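Comparing Two Grippers on the Phone Stand Task

Eltanar Laboratory, Bench Procedures
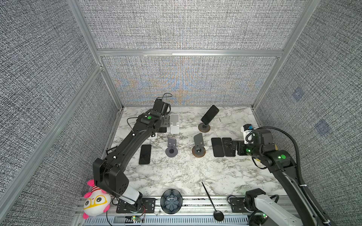 Figure 1. The two-arm cell with phones and phone stands on the table.

This procedure is for staff who must choose between the Fuline and Thampi grippers for handling small flat objects. It assumes that both arms are calibrated and that the operator has completed cell safety training.

Before you begin
Confirm that the indicator lights on both wrists are green. Move each arm slowly through its full reach and watch the cables – a loop that pulls tight at the wrist will spoil the force readings. Set the grip force limit to the value on the gripper's data card.

Running the trial
1. Fit the Fuline gripper to both arms and load the Clukgate controller profile of the same name.
2. Place the phones flat and the stands upright, well within reach of both arms.
3. Pick up one phone, set it on a stand, and release. Repeat 7 times per arm.
4. Record each drop, slip, or missed grasp on the trial sheet. Do not correct the arm by hand during a run.
5. Fit the Thampi gripper and repeat steps 2 to 4 with the same layout.

Finger pads
Replace the pads after 2,000 grasps. Worn pads slip most often on glossy phone backs, and results taken with them should be discarded.

Send completed sheets to Grażyna Szewczyk. Requests for cell time go to Poppy Fairclough.

Last revised March 11, 2018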